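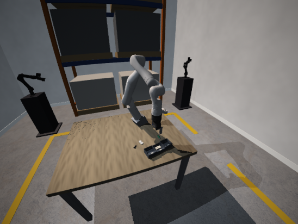 Chapter 6
Buying a Robot Cell: Reading the Offer

Most people who buy a robot for the first time buy a brochure first. The brochure has a cycle time in it, a payback period, and usually a simulation. This chapter is about what those things are worth before a single part has moved in your own building.

We will use one offer throughout. Trutero sells a kit it calls Tipoki: an arm, a parallel gripper, a table, a divided tray and the software to plan the job. The task is kitting. Small parts lie loose on the table, and the arm is supposed to put them in the tray's compartments. Trutero claims 500 parts an hour. Anitha Kartha, who reviewed the kit for a parts supplier named Samex, asked how that number was reached. The answer was a simulated run. She then asked which parts had been used, and the reply took 8 days.

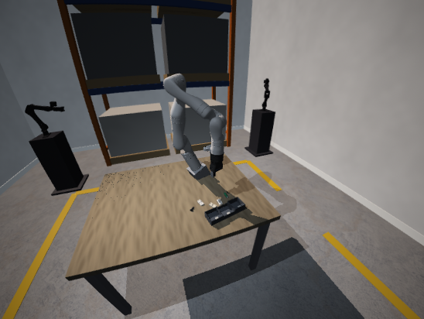 A simulation can tell you some useful things. It can show whether the arm reaches the far compartment, and whether the gripper clears the tray walls on the way down. It is much weaker on friction, worn fingers, bent parts, and the box of stock that arrives slightly out of spec. If a seller quotes a rate from a model, ask what the model left out. Ask also who puts the parts on the table, and whether that person's wages are in the payback figure. In Trutero's offer they were not.

Huia Paewai, who runs a small shop that looked at the same kit, put a simple condition in her contract: 1,000 parts from her own bins, on her own floor, with every failed pick written down. Trutero agreed to it in October, after some argument over what counted as a failed pick. Section 6.1 begins with that argument and the wording the two sides settled on.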